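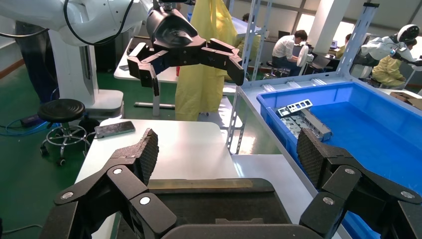

What is Wundstead singing?

It is a style of unaccompanied congregational singing in which one leader calls out each line of a hymn and the room answers slowly, with every singer ornamenting the tune separately. How old it is remains disputed.

Wundstead singing takes its name from the village of Wundstead, where it was first written about under that title. Related practices, usually called lining out, are well documented in Scotland, Wales and the American South, and most of what is claimed as peculiar to Wundstead can be found in one or other of them. Supporters regard it as a separate tradition. The case for this is thinner than the concert programmes suggest.

Style

A leader, known locally as the caller, chants a line of text quickly on one or two notes. The congregation then sings the same line at a very slow pace, so that a hymn of six verses may fill most of a service. There is no harmony in the usual sense. Singers keep to the same melody but reach its notes at different moments, and the overlap produces the dense, sliding sound for which the recordings are known.

Two features are often said to be unique. One is the "lift", a rise of about a tone over the course of the last verse. The other is the habit of closing on an open vowel instead of the final word. The lift is audible on most of the early recordings, though on several it starts in the first verse and continues throughout, which sounds more like ordinary drifting of pitch among unaccompanied singers than like a device. Callers interviewed later described it as deliberate. By then they had read that it was.

Claimed origins

The account repeated in most sleeve notes is that the singing was brought to the village by a travelling preacher, taken up by chapel families who could not afford hymn books, and handed down unchanged. The preacher has never been identified. The chapel's own records mention the purchase of 86 hymn books, a large number for a congregation supposed to have had none, and they say nothing of callers.

Ferdinand Steiner, whose study The Called Hymn remains the longest treatment, argued that the books were bought for the Sunday school and that adults went on singing by ear. He offered no source for this. Maribel Chávez has pointed out that the earliest description of the slow answering style comes from a visitor's letter which does not name the village, and which Steiner assigned to Wundstead on the strength of a reference to a bridge.

A later theory, put forward by Ward Smits, links the ornaments to field calls used by shepherds. It is popular with broadcasters. Smits based it on a comparison of two recordings, one of which was made by a singer who had learnt the calls from a gramophone record.

Recordings

The tradition is known mainly through a single set of tapes made in the chapel one February and issued on the Zullico label as Wundstead: The Old Way. The original release contained 32 hymns. The notes call them "complete and untouched", but listeners have noticed edits in at least three, and the applause at the end of the second side is plainly from another room.

Futamine, a vocal group led by Gerardo D'Amico, recorded its own versions some years afterwards. These are performed with trained voices and fixed parts, and critics have been divided over whether they count as Wundstead singing at all. D'Amico described them as "a restoration". It is unclear what was being restored, as the chapel congregation was still meeting at the time and had not been asked.

A shortened selection from the Zullico tapes, the Mahasneh edition, is easier to find and is the version most often quoted. It leaves out the hymns in which the congregation loses its place, and so gives a tidier picture than the full set.

Present day

An annual singing takes place at the chapel on 31st August. The organisers give the regular attendance as over 50. Most of those present come from elsewhere, and many learnt the style from the recordings, including what are probably faults of the tape, such as the sudden drop in volume before the last line of "The Narrow Water".

Luzius Hubmann, who has called at the event, holds that a tradition learnt from records is still a tradition. Chávez accepts this but objects to its being described as unbroken. The chapel's printed leaflet continues to use the word.

See also

Lining out
Gaelic psalm singing
Heterophony
Shape note singing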